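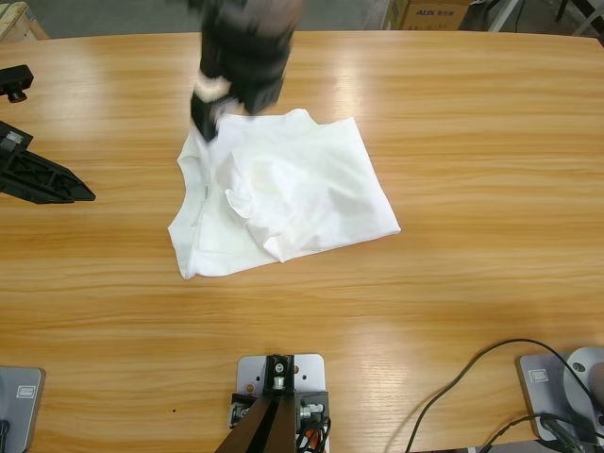 Should we put a laundry-folding arm in next year's equipment budget?
Put in the money for a trial and leave the purchase line blank until we have our own numbers.

Struan Mackay has now sat through the sales calls with Galden and Wernholm, and both quotes look better on the first page than on the third. Galden's headline price leaves out the mounting plates, the spare gripper fingers and the yearly software fee. Wernholm includes the plates but charges $2000 for setup, and again any time the table is moved. We move tables a lot.

Then there is the speed claim. Galden says 27 garments an hour. Stamatia Stefanou asked what kind of garments and got "standard items" back, twice. Our bins hold whatever comes in: fitted sheets, aprons, shirts with one sleeve inside out. A cloth bunched up in the middle is a normal morning here, and neither quote has a line for how long that takes to sort out.

What we'd want in writing before December:
Price of every part that wears, for 16 months
Who pays for the floor space and wiring work
A return window of at least 21 working days, starting when the arm first runs
A folding rate measured on our bins

Ornik rents by the month and costs more over a year. We'd still look there first. If you have used one of their arms, write to Stamatia before the budget draft closes.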